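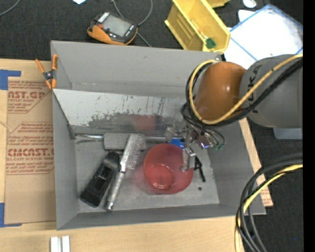
Sorting a junk drawer goes faster if you empty it into one container first and work from there. Choose something with more room than the drawer itself. A large open-topped bin with tall sides, like the gray one on the wooden tabletop, keeps small things from rolling onto the floor, and sides that slope in toward a smaller floor bring everything to the middle where you can reach it.

What you need

One large bin
Four or five small boxes or jars
A trash bag
A damp cloth
Masking tape and a marker

Step 1. Empty the drawer

Take the drawer out of the cabinet if it comes out easily. Tip it slowly over the bin. Pick out knives, razor blades and loose pins by hand before you tip, and set them on a plate.

Step 2. Clean the drawer

Wipe it with the damp cloth and leave it to dry while you sort. If the bottom is sticky, a little dish soap in warm water will do. Measure the inside now and write the numbers down - you will want them in Step 5.

Step 3. Take out the trash

Go through the bin once and remove only what is plainly garbage: dead pens, dried glue, receipts you don't need, rubber bands that snap. Old batteries go in a separate jar. Check with your town about where to take them.

Step 4. Group what is left

Put like with like. My groups are tape and string, writing things, small tools, keys, and hardware. Yours will differ. Radomir Kelmendi, who tested these steps in his own kitchen, needed a whole box for takeout menus and soy sauce packets.

Unknown keys get a piece of masking tape with the month on it. I did mine in November and threw out the ones that hadn't matched a lock by spring.

Step 5. Fit the dividers

Cut-down cereal boxes work well. Cut them half an inch lower than the drawer sides so it closes without catching. Put the heavy things at the back and the scissors in front.

Posted by Reinaldo Siqueira, 15 May 2022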